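Can a machine do the kitchen chores yet?
Project report, Sornholm, 2025-01-12

I picked kitchens because I hate tidying mine, and I wanted to know how long I'd have to wait for help. Short answer - a while!

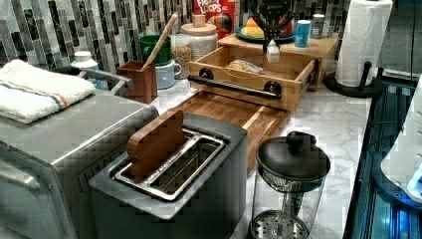
My plan was to split "putting stuff away" into small jobs and ask how hard each one is for an arm. Opening a drawer sounds easy (I thought so in July anyway), but you have to grip the handle and pull it dead straight.

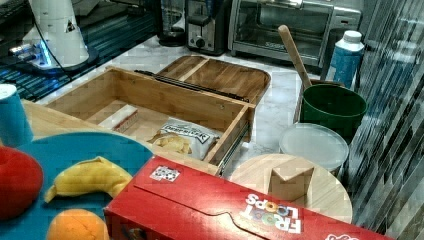
Bags are worse. A box keeps its shape and a crisp packet doesn't, so every grasp is a new problem. I gave bags my top difficulty score, and toast came second - a slot leaves you hardly any room for error.
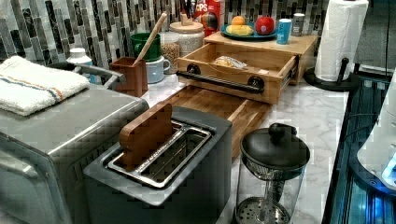

My guess is that single chores will come first and whole kitchens much later. I'd still like to compare a shop shelf, where things at least stay in rows, but I ran out of term.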